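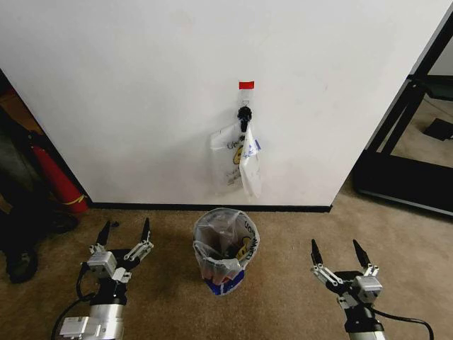 Fig. 4. Spare bags on the wall hook, lined bin on the carpet below.

Section 5: Wall hook and bin liners

Applies to all rooms at Irnmont with a small round bin. Kitchen bins are in the Grosano sheet, different bags, don't mix them up.

You need: one clear adhesive hook plate, one black clip, red tape, a cloth, rubbing alcohol, a pencil. Spare bags, two to start.

5.1 Putting up the hook

1. Pick a spot on the plain wall, clear of the corner. Hook goes over the bin, high enough that the bags don't touch the rim.
2. Wipe the wall with alcohol. Let it dry. Don't use the spray cleaner from the Tamura cart, leaves a film.
3. Mark the spot in pencil, small.
4. Peel the backing, press the plate on flat, metal loop at the bottom. Hold for 40 seconds.
5. Strip of red tape straight across, directly above the plate. Plate is hard to see on white paint, tape shows you where it is.
6. Wait overnight. Then hang the black clip from the loop.

Caution: plate is rated for 200 grams. Bags only. No coats, no keys, no brush and dustpan.

Caution: never pull the plate off toward you. Takes the paint with it. Slide the tab down along the wall, slow.

5.2 Hanging the spares

1. Empty bags only. Shake out crumbs and reciepts first.
2. Handles over the clip, both handles, or they slip.
3. Printed shopping bags and plain white ones can share a clip. Fold the white ones lengthwise so they hang straight.
4. Bundle should stop well above the bin. If it hangs lower, take some off.

Note: check for holes before hanging. A split bag goes in recycling drop-off, not on the hook.

5.3 Lining the bin

1. Take out the old bag, tie it, set it by the door.
2. Look in the bottom of the bin. Wipe if sticky.
3. Open a spare, push it down to the base with your fist so the air gets out.
4. Fold the rim over the top edge, all the way around. Tug once.
5. Bin back on the carpet under the hook, a short distance out from the wall. Not tight against the baseboard, scuffs it.

Note: thin bags are see-through. Anything with a name or address on it goes in the shredder box.

Caution: no liquids. Seams leak and the carpet is beige.

5.4 If something goes wrong

Plate coming loose: take everything off, remove it, clean the wall, new plate. Old ones dont restick.
Liner keeps sliding in: bag too small, use a bigger one or knot the slack at one side.
Out of hook plates: Durnano order form, or ask Asanka Marikar.

Rev. Mon 19 September. Next check of all hooks in October.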